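Speaker notes: "Knots You Already Know"
Evening talk, library meeting room, March

Okay, before I start. Water on the left, clicker in the right hand, and do NOT throw the practice ropes into the audience like last year. Hand them out.

Hello everybody, thanks for coming out! I'm going to talk about knots for forty minutes, and I know how that sounds. My sister asked me if there'd be a refund. But if you tied your shoes this evening you're already in the club, and I want to start right there, with your shoes.

Ask: who had a lace come undone today? (Wait. Hands go up slowly, people are shy about it.)

So there's a good chance you're tying a granny knot. I did it until I was forty-one. The bow on your shoe is a square knot with loops in it, and a square knot is two half knots that go opposite ways. Left over right, then right over left. If you go the same way twice, you get a granny, and the granny twists itself sideways so the bow points at your toe and your heel. Look down. If your bow lies across the shoe, good for you. If it's pointing up your leg, switch the first half and leave the second half the way your hands like it. Give it a week, because it'll feel awful.

(Pause here, people will want to try it. Let them. Two minutes, no more.)

Next bit is Viera's story. Viera Bednárik taught me pretty much everything in this talk, and she learned from her uncle on a river barge. She had me tie a bowline behind my back before she'd show me anything else, which took me most of a winter. The bowline makes a loop that doesn't slide. Rabbit comes out of the hole, goes around the tree, back down the hole, you've all heard it. What the rabbit story leaves out is which way the hole is made, and that's where everybody goes wrong. The end you're working with goes on top when you make the little loop. Say that twice. Say it a third time for Radek if he's in the back row again. 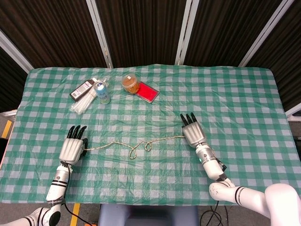 Now, a word on rope itself, and I could go on all night here so watch the clock. Slippery rope needs more turns. Stiff rope needs more patience. I brought a coil of the old cotton clothesline I learned on, and a coil of new nylon, and I want people to pass both around and feel them. The same bowline that sits there politely in the cotton can work itself open in the nylon if it's being shaken around with no load on it. So leave a long tail, longer than looks nice. And pull it snug before you trust it! Dressing a knot, that's the term, just means getting the strands to lie where they should before you tighten.

Mention that you should never use any of this for climbing on the strength of one evening in a library. Say it in a serious voice.

Then the clove hitch. Great for starting things, lousy for leaving things. I once tied a canoe up with a clove hitch on a smooth pipe and went to get a sandwich, and Kazimír Hrubý had to wade out for it in his good pants. He still brings it up at Christmas. Two extra half hitches would have saved the pants. (This usually gets a laugh. If it doesn't, keep moving.)

If there's time, the trucker's hitch, for tying a mattress to a roof. Demo on the back of two chairs, and get somebody to sit on each chair or they'll slide together. Make the loop, run the end around the far side, back up through the loop, haul down on it. You'll feel it bite. It's the most useful thing I'll show you tonight and my own favorite, and I tie it badly in front of people, so I'll go slow.

Skip the history part if it's past 7:45. If it isn't: there are thousands of knots in the books, and the one I own has its spine taped up and a coffee ring on page 381, right over the sheet bend. I probably use 12 of them in a year. Tiruwork Tesfamariam, who runs the sewing group here, uses a few I'd never seen until she showed me, so if she's in the room tonight, get her to stand up and do the one for finishing off heavy thread.

Questions. Somebody will ask how to get a jammed knot out. Push the rope into the knot from both sides, wiggle it, bend its back, and keep the scissors in the drawer. Somebody else will ask about neckties and I don't know anything about neckties.

Ropes go back in the blue bag by the door, please, and if you've got yours tied around a chair leg, untie it first!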